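I finally got along to the Zalow open day in November, where Yanling Zhong was showing the Kubo arm at work in a simulated kitchen, and I came home with more tips for my own benchtop than I'd bargained for. She was lovely, and very patient with all my questions!
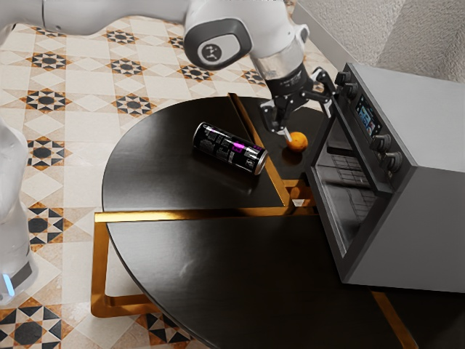
The Kubo arm at the orange, with the toaster oven open beside it.

Her first tip was to clear the landing space before you open the oven -- cans, fruit, the lot. I'm forever juggling a hot tray around the fruit, so that one went straight on my list.

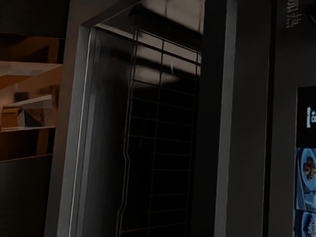
Close in on the oven rack.

The second was to check the rack is sitting level before you switch on. At home I do mine cold, with a torch, then set it to 200 for the scones. Yanling also suggests wiping the rods one at a time with a damp cloth, and I must say it's much kinder on the knuckles.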